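How to budget for a two-armed kitchen robot without blowing it on hands

I do the equipment planning for a little test kitchen, and I've been through this twice now, so you get the benefit of my mistakes!

Start with your tasks. Write down everything you want handled in the first year, then cross out whatever a $276 gadget could do. We went from 59 jobs to 5.

Next, get quotes for arms and hands separately. Osel bundled theirs and Prudex didn't, and it took Graça Rebelo and me ages to line the two up (ask for spares pricing too, while you've got them on the phone). Leave room for mounting, cabling, training and 3 spare fingers per hand.

Then try the jobs in simulation before you sign anything.
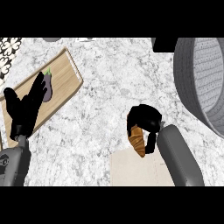
Hands are where the money goes, so that's what I test hardest. I pick foods that ask for different things: a croissant wants fingers wrapped around it without crushing the layers, while a glossy little eggplant on a cutting board needs an open hand coming in from the side. If a cheaper gripper copes with both, price that one first.

Save your runs with the quote they belong to. I keep mine in a folder called Madano.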